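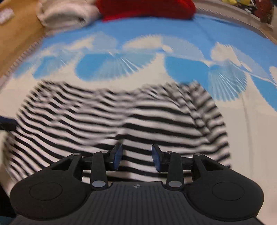 July 20, 2019

Filed under: State Politics, Campaigns & Elections

14 comments | 62 shares

Darragh Horgan spent most of March reading campaign finance reports, and he would like the filing form changed. Horgan managed compliance for two state senate campaigns before going to work for Curau, a small firm that prepares disclosure reports for candidates of both parties. His complaint concerns one line of the form, the one on which a campaign states the purpose of a payment.

"The line is free text," he said. "You can write 'consulting' on it. You can write 'services.' The system accepts one word, and it accepts a period."

State law requires candidates to report every expenditure above $49, with the payee, the date, the amount and the purpose. The first three fields are checked by the filing software. The fourth is checked only if someone files a complaint, and the complaint has to arrive within 245 days of the report. After that the report is treated as accepted.

Horgan and a colleague went through 3,560 expenditure entries from the last legislative cycle. They sorted them by whether a reader with no other information could tell what had been bought. He declined to give a percentage for the result, saying the sorting rules were still being argued over inside the firm and that he did not want a figure quoted before they were settled.

"Postage is easy. Rent is easy," he said. "The trouble is in the large payments. A campaign will itemize a box of envelopes and then put a month of media buying on one line."

The practice is legal. A campaign may pay a general vendor, and the general vendor may pay others, and only the first payment has to appear. Horgan calls this the pass-through problem. He said it is older than electronic filing and that electronic filing did little to change it.

He gave the county commission race in Usov as a case. Both candidates there hired the same mail vendor, through different intermediaries. Neither report named the vendor. The connection came out when a voter received mailers from both campaigns carrying the same bulk permit number and brought them to a candidate forum.

"There was no violation," Horgan said. "I want to be careful about that. Both treasurers filed on time and both reports balanced. But a voter reading the two reports side by side would have learned nothing about it."

Asked what he would put in place of the current line, Horgan described a two-part field. The first part would be a code from a fixed list: printing, postage, broadcast time, digital advertising, payroll, polling, legal, travel, and so on. The second would be a short description with a minimum length. Any payment coded as consulting would require a subschedule listing what the consultant paid out on the campaign's behalf.

A bill along these lines, known in the statehouse as the Csizmadia draft, was introduced last session and did not get a floor vote. It differed from Horgan's version on two points. It set the subschedule threshold much higher, and it exempted campaigns that raise less than a set amount in a cycle. Horgan supports the exemption and opposes the threshold.

"A person running for school board out of a kitchen should not have to fill in a subschedule," he said. "I have no quarrel with that part. The threshold is the part that worries me. If you set it high, the payments get split. We already see payments split at the current reporting line."

Opponents of the draft made several arguments in the hearing. One was cost. The filing system runs on a package called Dastedix, which the state licenses by the year, and changes to the form have to be written by the vendor and tested before a filing period opens. Another was privacy for subcontractors, some of whom work for clients in both parties and do not want a public list. A third was that more fields mean more errors, and that errors fall hardest on first-time candidates, who then pay fines for mistakes in arithmetic.

Horgan takes the third argument most seriously. He said that nearly all of the amended reports he has handled were amended for small reasons – a transposed date, a refund entered as a contribution, a street number left off. He would pair any new field with a correction period, during which an amended report carries no penalty.

On cost he was less patient. "The code list can be a drop-down menu. The same software already has one for contributor occupation. I have been told it is a major revision. I have looked at the form, and I do not see why it would be."

He conceded the privacy point in part. Under his proposal, payments to individuals for hourly work, such as canvassing, could be reported as a total with a head count. Payments to companies would be listed by name.

Curau has a stake in the outcome. A longer form means more billable hours for firms that prepare reports. Horgan raised this himself before the question was put to him.

"We would make more money the first year," he said. "After that I expect we would make less, since a fixed code list is easier to automate. You can weigh that however you like."

He has sent a written version of the proposal to the chairs of both elections panels and has had a reply from one. It asked for the sorting rules. He said they would go out once the firm agrees on how to classify catering.

Tagged: campaign finance, disclosure, elections, legislature

Share this story | 14 comments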